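Skondell Tidy Arm, bench model
Updated November | by the Skondell shop desk

Short version first. The Tidy Arm picks small stuff up off a flat surface and puts it in a basket. Blocks, balls, spools, bottle caps. Bolts to a bench or a sturdy table. Does not do floors. Does not fold anything, please stop asking about towels.

People want to know if a machine can do chores yet. Some. Clearing a playroom table, yes, if the pieces are hard and not buried under each other. Sorting a parts tray at the end of a shift, mostly. Dishes no. Socks no, socks are a mess for every arm we've tried, ours included. If you run a small shop and somebody spends the last part of the day putting odds and ends back in bins, that's the job to give it.

What's in the box: arm, two-finger gripper, bench clamp, power supply, 2 spare finger pads. Basket not included. Use your own. Anything with a wide mouth and a rim lower than the wrist joint. Open weave is fine, but set the pad thickness in the menu first or the fingertips can catch in the gaps on the way down.

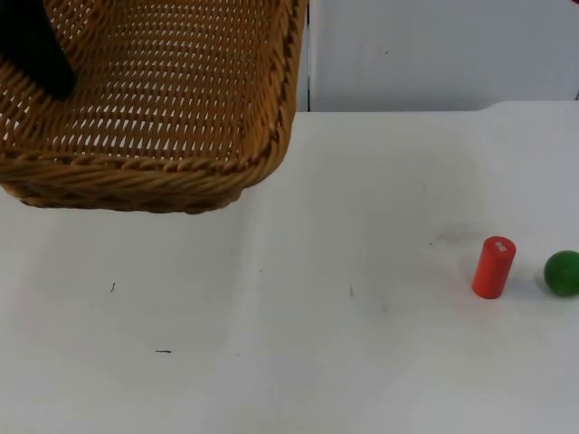
Woven basket, red cylinder and green ball on a white tabletop.

Round things are the hard part. A cylinder standing on its end is easy, straight down, close, lift. A ball wants to roll the second one finger touches before the other. The new pads help alot. Go slow on the close, speed setting 2 or lower for balls, and don't put it near the edge of the table. Light covering on the table is good, gives the camera something plain to look at. Pull the wrinkles out. Deep folds get read as objects now and then and it will try to pick up a fold.

Our own test, same bench, mixed blocks and balls: 126 pickups, 8 drops. Almost all the drops were balls. That's on a good day with the lights on, so don't expect the same numbers in a dim garage.

Setup is clamp, plug in, teach the basket spot by hand, save. If you move the basket, teach it again. It does not go looking for it.

Works with the Nollden bench rail and the older Rind clamp (needs the adaptor plate, sold seperately). Gotent controllers not supported at this time. Keep little kids clear while its running, stop button is on the base.

Comments

benchrat: Have had mine a while. Good on wood blocks, hopeless on marbles. Still use it every night.

tessellate: does the basket need to be a certain color? mine is dark brown and the table is too

Skondell shop desk: Any color, but you want it different from the table. Try a light sheet under it.

mowerparts: Still faster by hand. But I don't have to be there so ok

Contact Skondell | Copyright Skondell, all rights reserved | Back to top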